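Can it put the shelf up yet? Machines and the small jobs
Speaker notes, Monday evening talk. Houshang Esfahani

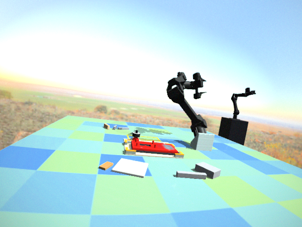

Slide 1: Assembly practice in simulation. Two arms, one board, a few loose parts.

Leave this one up while people find seats. Don't start until the door's shut, it squeaks.

Hello everyone, thanks for coming. I'm Houshang, I spent a good chunk of my working life on the floor at Danlow, putting fittings into housings and housings into boxes, and these days I write about the machines that are meant to do that sort of thing. The question I get asked most, usually by my sister, is when one of them is going to come round and do her kitchen. So that's tonight. Can they do chores yet, at home or in the workshop?

(Ask for hands: who's got a robot vacuum? Who's rescued it from under the sofa this week?)

Right, back to the slide. It's all computer-made, the grassland and the nice sky included. The job is on that red and cream board in the middle, and there are blocks and bars lying about on the tiles. Any of you could pick up that little orange block without putting your tea down. I want you to hang on to that feeling for the next half hour, how easy it looks, because I'm going to spoil it a bit.

Point at the black knob on the board. Narrow stem, wider cap. Ask the room how they'd pick one of those up. Somebody will mime it with a finger and thumb, they always do. Then ask how hard they're squeezing. Silence, usually! You don't know how hard you squeeze, you've never had to know. A two-fingered gripper has to be told, or has to learn it, and if the grip is a touch off centre the thing tilts, and now you're trying to put a tilted peg in a straight hole.

Story: the Moradi bracket. (Keep it short, last time I went on.) We had a bracket at Danlow, the Moradi bracket, which went into a slot with a tiny wiggle. Up, left, push. New starters got it by dinner time on their first day. I tried to write the wiggle down for the engineers once and filled two pages, and it was still wrong. I ended up standing there doing it with my eyes shut, saying "like that, look, like that". They were very patient with me.

So, what about practising in simulation? I'm a fan, I really am. Nothing gets broken, you can start again as often as you like, and you can run it all night. The small team behind Zirkance let me sit in one afternoon in June while they ran a pretend peg job 200 times over. In the simulator it went in 119 times. I thought that was rubbish, and they were delighted, because the week before it had hardly gone in at all. Then they tried it with a real arm, 50 goes, and I stopped writing the score down out of politeness.

Why the drop? Say this slowly, people like this bit. Real parts have burrs on them. Real trays slide. Somebody leaves the window open and the light changes. My sister's kitchen has a cat in it. You can put a lot of that into a simulator if you think of it first, and the trouble is thinking of it.

Drink of water here.

Now the shop floor, where I'm more cheerful. If the part always turns up in the same place, the same way round, a machine will beat me and has done for years. The Breltero line at Danlow did 860 caps a shift and never once moaned about the radio. But look what we did to help it. We built a chute so the caps came nose first, we bolted everything down, and a chap called over whenever one went in sideways. All the fiddly human work had moved to the front of the machine. Still there, only in a different spot.

Loose parts at odd angles are the half-way point. Point at the two grey blocks, bottom right, the chunky one tipped over and the long bar lying beside it. Different shapes, different grips, and you'd want to decide which to fetch first. It's getting better quickly, and I've changed my mind on this more than once, so if you heard me say "never" a few years ago, please forget it.

At home, my answer for now is one job at a time. Floors, yes, mostly. Carrying a basket from here to there, nearly. Flat-pack furniture, emptying the dishwasher with the good glasses in it, finding the other sock: I wouldn't hand over my own money yet. I'd happily let one have a go at my shed, mind you.

(If running late, skip straight to questions.)

Questions I normally get: will it take my job, how much does one cost, and does it talk. For the first one, tell them about the chap at the front of the Breltero line. For the second, say I don't sell them. For the third, let somebody else in the room answer, there's generally a grandchild who knows.

Hall needs the chairs stacked by half nine.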